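Sprechernotizen: Kleinteile ordnen auf begrenzter Fläche
Vortrag Mon 25 May, Maysoun Tarawneh
Dauer 40 Minuten, danach Fragen

Block A - Einstieg

Begrüßung kurz halten. Thema eingrenzen: Es geht um die Arbeitsfläche und um das, was darauf liegen bleibt. Regalsysteme kommen erst im Juli-Termin, Fragen dazu bitte dorthin verweisen.

Begriffe klären. Ablage ist ein Ort, an dem ein Gegenstand während der Arbeit liegt. Lager ist der Ort, an den er zurückkehrt. Viele Tische haben das eine ohne das andere. Eine flache Schale ohne Unterteilung zählt zur Ablage, auch wenn sie im Alltag oft als Lager benutzt wird.

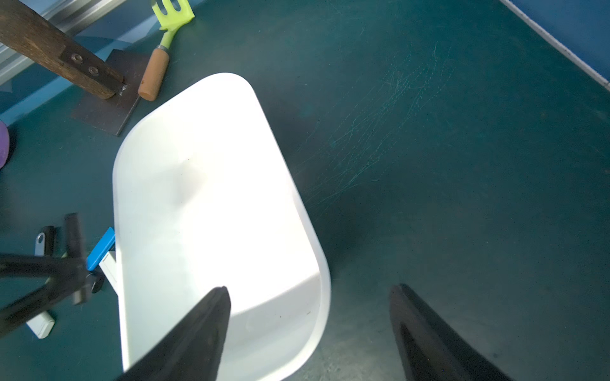
Für Schalen gelten zwei Maße: nutzbare Bodenfläche und Randhöhe. Runde Ecken kosten etwas Fläche, lassen sich aber leichter auswischen. Gartenwerkzeug und Spachtel mit Holzgriff gehören in eine eigene Gruppe - nach Länge sortieren, Griffe in eine Richtung. Stiele über den Rand ragen zu lassen ist zulässig, solange die Schale nicht getragen wird.

Das Verfahren nach Sotberg nur nennen, nicht herleiten. Vier Schritte: räumen, gruppieren, zuordnen, beschriften.

Block B - Gleichartige Kleinteile

USB-Sticks als Beispiel. Die Bauform unterscheidet sich stärker, als man für die Ablage möchte: Drehbügel, Kappe, mit und ohne Ring. Sortierung nach Farbe ist schnell, sagt über den Inhalt aber nichts aus. In der Werkstatt Warnell wird deshalb nach Verwendung getrennt und die Farbe nur als zweites Merkmal geführt.

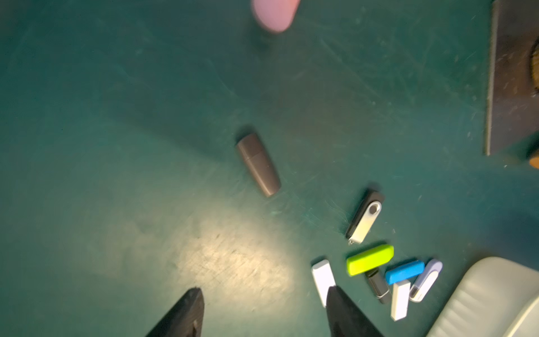

Abb. 2: USB-Sticks auf blaugrüner Arbeitsfläche, darunter ein Modell mit Drehbügel und ein limettengrünes.

Hinweis zum Untergrund: Matte Flächen zeigen Kratzer, spiegeln aber weniger als lackierte. Helle Teile heben sich auf dunklem Grund gut ab, graue deutlich schlechter. Bei Claresard liegt die Grenze für ein offenes Fach bei 23 Teilen, darüber wird geteilt. Zahl nennen, nicht diskutieren.

Block C - Dekoration und feste Einbauten

Feste Objekte zuerst einplanen. Was nicht bewegt wird, gehört an die Rückseite der Fläche, der Greifbereich vorn bleibt frei. Tikkanen rechnet den Standfuß mit der vollen Kronenbreite - bei künstlichen Pflanzen sinnvoll, weil unter ausladenden Zweigen schlecht zu greifen ist.

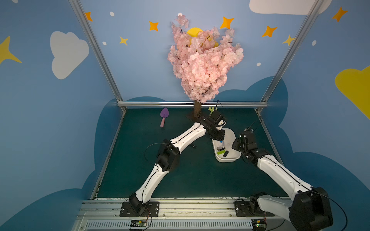
Abb. 3: Künstlicher Kirschbaum hinten in der Mitte, blaue Wände mit Wolken und Sternen.

Wandbemalung belegt keine Stellfläche. Sie kann als Orientierung dienen, wenn Fächer danach benannt werden (Wolke links, Sonne hinten). Beschriftung trotzdem am Fach anbringen.

Schluss: Handzettel verteilen, 100 Stück liegen am Eingang. Fragen zur Reinigung von Stoffblüten an das Ende der Runde stellen.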